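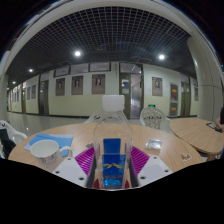 **Week 3 notes – clearing a table, and what goes where**

Hi all, Palesa Baloyi again. I promised to write up Friday's session for those of you who had to leave early, so this is more or less what I said, minus the coughing!

We start with the small round table because everybody has one somewhere, and everybody lets it fill up. A mug, a water bottle, a shiny packet, a cloth you meant to put away (mine has been "about to be put away" since May). My rule is drinks first. Anything that can spill goes before you touch paper or fabric.

So pick up the bottle, look for leftover water, and tip it into a plant or the sink. Then squash it a little and put the cap back on. Check the rules in your own building though – at Mavura they want caps on, and at my last place they wanted them off and in a separate tub.
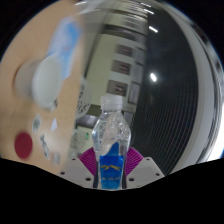 Mugs go next, straight to the sink, by the handle please. I know it's tempting to stack things inside them, and I do it too at home, but then you end up fishing wrappers out of cold coffee.

Scraps come after that. Sweep them toward you with the side of your hand and read anything printed before it goes in the trash. I once threw out a parking receipt for 40 dollars I could've claimed back, and I'm still mad!

Wiping is last, edge to middle on a round top.

**For next time:** clear one table at home and jot down the order you did it in. Bring your notes to the Kekovano room, and a cloth if you have a spare.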